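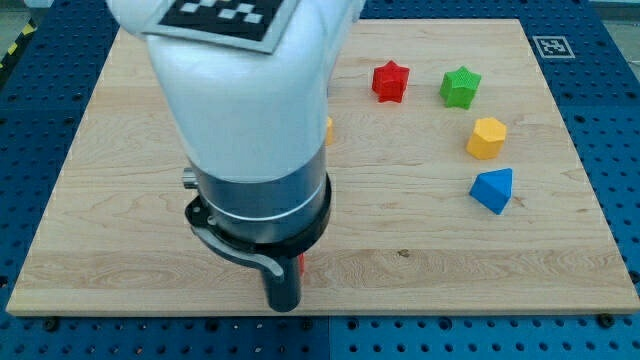
Light timber board as a base for a block sorting activity: finish, knot and ridged blocks

Stolport Makers Help > Materials and Finishing
Posted Sun 20 August

tredum_bench

I am setting up a shape and colour sorting activity that uses plastic blocks on a large rectangular board. The board is a light timber with a wavy, maple-like grain running lengthwise. I bought it as an offcut from the Lilleck yard and the docket just says "hardwood panel, light", so I can't confirm the species. It sits on a perforated bench top. The blocks are 3D-printed: stars in red and green, a yellow pentagon, a blue triangular prism and a few others. All of them have the fine ridges you get from the layers.

Three things I would like sorted before I put a finish on it.

First, there is a small dark spot in the timber, right of centre. It looks like a pin knot to me. It is level with the surface as far as I can feel. Does it need filling, or can it be sealed over with everything else?

Second, which finish? The blocks get pushed along the board as well as lifted, so I want something that does not grab and does not pick up colour from the plastic. I have half a tin of Sotomayor hardwax oil in the cupboard and could buy a water-based polyurethane if that is the better choice.

Third, should I sand the ridges off the blocks? They make a scratchy noise on bare timber and I am worried about marking the board. On the other hand they are easy to grip as they are.

The board is 702 mm on the long side. It has been in the room since April and has not cupped.

Sotomayor_Rd_Joinery

Taking these in order.

Knot. Press the point of a scriber into the dark spot. If it is hard and level, leave it. A tight pin knot is sound timber and any clear finish will go straight over it. If it crumbles or the point sinks, pick out the loose material, fill with clear epoxy, let it cure fully and scrape it level. Do not use coloured putty on a pale board. It will stand out more than the knot does.

Finish. Water-based polyurethane, satin or matt. Hardwax oil is a decent finish and easier to patch, but it stays a little soft for the first few weeks and printed plastic dragged over it will burnish tracks into the surface. Oil will also warm the colour of a pale timber noticeably. Water-based poly stays close to the raw colour, so your yellow block will still read clearly against it. Avoid gloss. It shows every scratch and throws glare from overhead lights.

Procedure:

Sand with the grain at 120, then 180. Stop at 220 grit.
Wipe with a damp cloth, let it dry, then take off the raised fibres with a worn piece of 220.
Three thin coats on the face, lightly abraded between coats.
The same number of coats on the back and edges. A panel sealed on one side only takes up moisture unevenly and will cup, even if it has behaved so far.
Leave it 7 days before putting blocks on it. Touch dry and cured are different things.

Blocks. Leave the side ridges alone. They give grip and they are not what touches the board. Flatten the bottom faces only: tape a sheet of 240 wet-and-dry to a piece of glass, add water and work each block in a figure eight until the face is an even dull colour. Then break the bottom edges with a single light pass. A sharp printed corner will do more damage to the finish than any amount of ridge. The points of the stars are the worst for this.

One more item. On a perforated top, keep the board from sliding with thin rubber feet set between the holes -- or bolt it through, if the hole pattern suits.

lilleck_offcuts

I used oil on mine and it was fine. Got a few marks, rubbed more oil in, marks gone. Depends how fussy you are.

I wouldn't bother with the knot at all.

If you do sand the blocks, do it wet and rinse them after. The dust gets in the ridges and then ends up all over the board. Red is the worst one for that on pale wood. An old toothbrush gets it out.

tredum_bench

Thanks, both. The scriber did not go in, so the knot stays as it is. I will go with the satin poly on both faces. I have done the bottom of the blue prism on the wet-and-dry as a trial and it slides quietly on an unfinished scrap. The stars are next.

The board is already bolted through, so it will not need rubber feet.

Thread viewed 137 times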